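Stationery and Desk Tidy Group, minutes, 28 May 2019

I took the notes again, so blame me for the spelling! Bảo Dương was in the chair and Ostapchuk sent apologies.

Last month's minutes were agreed. We then had a good long natter about the shared table, and I said I'd like the tape and pens to live in one spot (I lost half a morning to tape in the Trureo office). Agreed, and Bảo will do the labels.
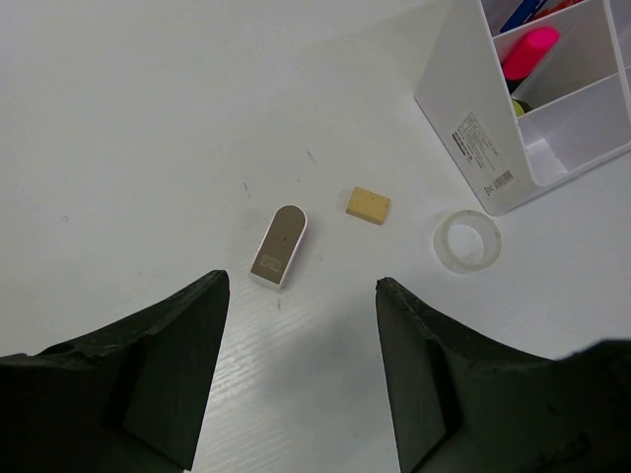
Item 2: roll of clear tape, pink highlighter and white organiser on the shared table.

Highlighters stay in the organiser, tape goes next to it. Indari quoted 72 pounds for more organisers and we all thought that was a bit steep, so I'm asking Balo for a price too.

Paper order: 800 sheets, same as before. I'll ring it through.

Next meeting in July, and I'm bringing the biscuits.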